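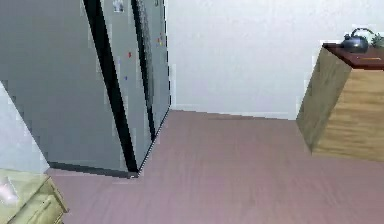
Why does a rugby ball have pointed ends?

A football rolls straight. A rugby ball does not! It jumps left, then right, and the players must guess where it will go next.

The shape is called oval. Long ago, the inside of the ball was made from a pig's bladder, and a bladder is a little longer than it is wide. Later, people used rubber inside, but the players liked the long shape and they kept it. It is easy to hold under one arm when you run.

How do you throw it?

In rugby you may not throw the ball forward with your hands. You pass it to the side or back. Hold it with two hands, look at your friend, and swing your arms across your body. Coach Subira Muriithi teaches children at the Lyimo club, and she asks each child to make 40 passes before the game starts. "First slow, then fast," she says.

What is a try?

When you put the ball down on the ground behind the other team's line, this is a try. Your team gets 5 points. After it, one player can kick the ball between the tall posts for two more points.

Try to draw the ball and the posts at home.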